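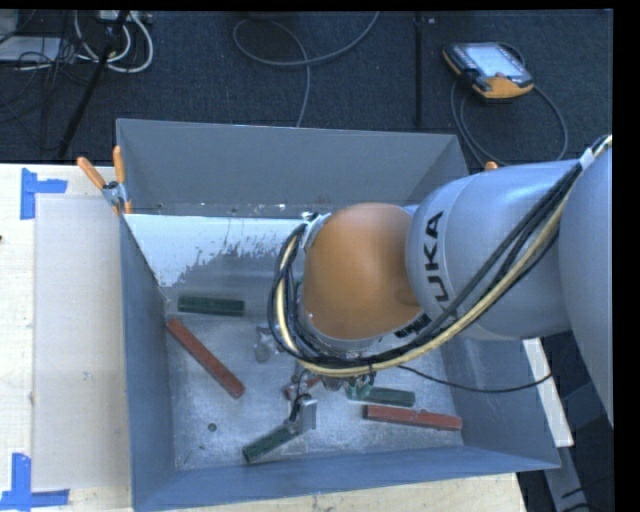
Chapter 2
Bins, Trays and Open Containers

A container for loose parts is described first by its walls. Vertical walls give the greatest volume for a given floor area, but parts lying against them are hard to take hold of, and the lower corners collect dirt. Sloping walls give up part of that volume. In a grey metal bin whose far wall narrows toward the bottom, rectangular blocks lie on a floor smaller than the opening, and a block that comes to rest against a side meets a slope – the angle of that slope decides whether it stays there or slides down. The floor is the surface that wears first. Scuffing of bare metal is normal in service and is not in itself a reason to withdraw a bin.

Three dimensions are used throughout this chapter: the opening width, the floor width and the depth. The Galthorpe pattern, used in the worked problems, has an opening width of 626 mm. Heiskanen's method (section 2.4) derives the wall angle from these three values alone and assumes that opposite walls slope equally. Where they do not, each wall is treated separately.

Loose contents are taken as lying at random unless stated otherwise. Stacked and nested contents are left to Chapter 3.

Terms printed in bold in the original edition are listed in the glossary.

© Vestergaard Technical Books | Contact | Back to top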